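Okay, slide 7. Can everyone hear me in the back? Good.

So this is the part of the talk where I get to be picky about display tables, which my friends will tell you is my favorite thing! I set up small-shop displays for a living, and the question I get most is how to show things people wear on their hands. Gloves, watches, fitness bands. They all go flat and sad the second you put them down.

(Pause. Ask who sells gloves. Wait for hands.)

For anything with a strap, I like a mannequin hand. Lay it on its side or palm down, buckle the band on, done – people get the size of it right away. Painted nails are fine too, I think they warm it up a bit.

Gloves, I go back and forth. Aminu Ezeani at Plinmont stuffs his with tissue and I've never had the patience. I spread the fingers and keep each pair together, and I put the bright ones near something tall. A vase of fake flowers does the job and you never have to water it.

(Skip the Komau story if we're past 20 minutes.)

Wall baskets: hang them first, fill them last. I always want to fill them first and then I run out of stock for the table.

Leave the next one up during questions. 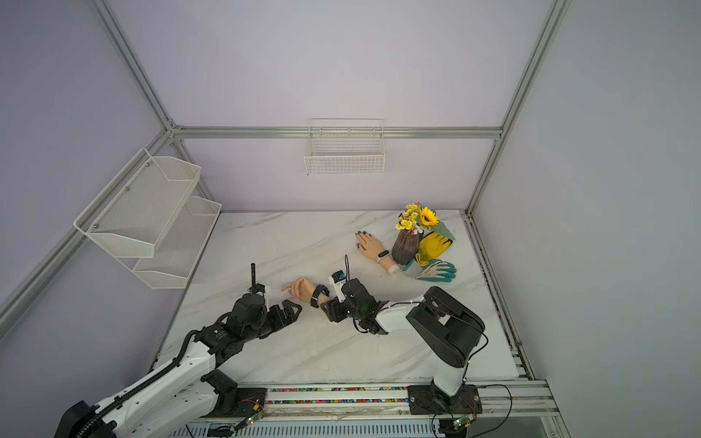

Watch bands on hands, gloves laid out by the vase, baskets still to fill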